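Cikgate opens Matlala kitchenware line to retailers in June

Stacking-ring cup and silicone tool range will ship to 41 stores from the Preltness warehouse

PRELTNESS – Cikgate, the housewares company, will start shipping its Matlala line of countertop storage and hand tools to retailers in June. The line covers cups and crocks for holding utensils, a group of soft-headed tools, and two sizes of lidded canister. Forty-one independent kitchen stores have placed opening orders.

The line was designed by Oratile Motaung, who joined Cikgate from the furniture trade. It is meant for small kitchens where drawers are short and most tools are kept out on the counter.

"People told us the same thing in store visits. They own a big crock, it holds 20 things, and they use four of them," Motaung said. "We made the cup smaller. It takes the tools you reach for at breakfast and dinner, and the rest can go in a drawer."

The utensil cup comes in cream, slate and moss. Its outside is shaped in rounded bands, one above the other, which give wet hands something to hold. The mouth is wide enough for a spatula head to go in either way up. A larger crock with the same banded shape will follow later in the year.

Tools in the line come in pink, orange and gray. Each has a one-piece head and handle with no seam for batter to collect in. The heads are safe to 400 degrees Fahrenheit and all pieces can go in the top rack of a dishwasher.

The company took sample sets to 1031 households before settling on the final shapes. Changes made after the trial included a heavier base for the cup and a shorter handle on the spoon. A planned ladle was dropped from the first shipment and is being reworked.

"The ladle tipped the small cup over when nothing else was in it," said Damian Steiner, product manager. "We would like to sell it with the larger crock when that is ready."

Orders will be packed at the Preltness warehouse by Vitgate, which has handled Cikgate's freight for three years. The first run is 3253 cups. Stores that ordered mixed colors will receive them in one carton, and replacement tools can be ordered one at a time through the trade desk.

Radwa Hegazy, who runs an independent kitchen store and has ordered all three colors, said she plans to show the cup with a single tool in it near the register. "Customers want to see how it stands up with something leaning to one side," she said.

Retailers can ask for a sample set, a price sheet and shelf cards from the trade desk. Sample sets include one cup, one tool and a color card, and are sent free to stores with an open account. New accounts take five working days to set up.

Press contact
Stella Makokha, Cikgate press office
Interviews with Oratile Motaung and Damian Steiner can be arranged through the press office between 9 a.m. and 4 p.m.

Trade contact
Thulani Engelbrecht, Cikgate trade desk, Preltness

Cream utensil cup with a pink tool

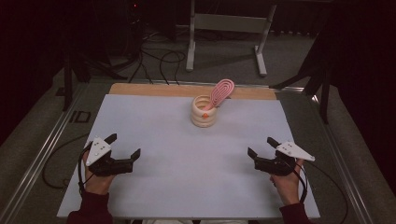
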